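I have wanted a little shop shelf at home since April, when we stayed in a guest house in Hamel. The owner kept sweets and small soaps on the reception desk, and the guests took what they liked and left coins in a bowl. I thought it was a lovely idea, and I told my sister so perhaps too many times, until she asked me to stop talking and buy a stand.

So I bought one. It is clear plastic with steps, from a shop in Birnia which sells things for market stalls. It cost 40, and the delivery was 6 more. I first looked at a bigger one for 200, but my guest room is small and I am not opening a supermarket.
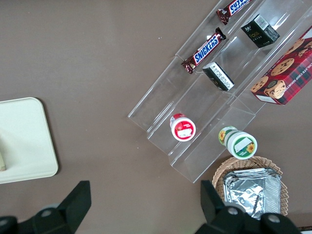
Skakau, 2024-07-30

The Snickers went to the back, on the highest step. My father believes that chocolate should be hard to reach, and I wanted to respect this a little. Two small black boxes are on the step below, and the red box of chocolate chip shortbread is at the side. It is too big for its place and it hangs over, but I like the red tartan so much that I will not move it yet.

What I like best is that you can see the brown table through the shelves. In a small room a dark stand would look heavy – this one almost disappears. The bad side is fingerprints. I wipe it with a soft cloth and a little soap, never with the kitchen sponge, which scratches.

I still have to decide about the wicker basket. Maybe it will hold tea bags, maybe napkins. The cousins from Vudstead come next week and they drink a lot of tea, so I think tea will win.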